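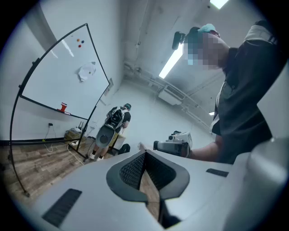

Course 140, Writing for Strangers. Handout 2: The Noun You Forgot to Introduce. Most bad instructions are written by people who know the subject too well to be trusted with it. They say "attach the bracket" as though you and the bracket had met. Suppose you had to tell a reader by phone which person to look for in a room. "The one in the light teal cap" will do it. "The technician" will not, unless the technician is wearing a sign. Start with what a stranger can see and save the job titles for later.

Last year's class tested this on the manual for the Flutis shelf, a document of 509 words in which the word "it" refers to four different objects, one of them possibly the reader. Dimas Krishnan rewrote the first page using no pronouns at all. It was unbearable to read and the shelf stood up. 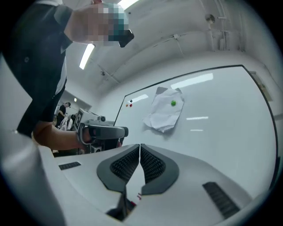 Bending over a white work surface, one hand on the tool.

Verbs cause less trouble, but watch "adjust," "ensure" and "as needed." All three mean the writer got tired. If a screw needs two turns, say two turns. If you don't know how many it needs, go and find out before Thursday.

For next time
Read the Perrin chapter on order of steps, skipping the poem.
Write directions for folding a fitted sheet. One page. Swap with a partner, who must follow them exactly and without mercy.
Godfrey Kioko and Fitriani Wibisono still owe me the January exercise. "It was on the other laptop" has been used.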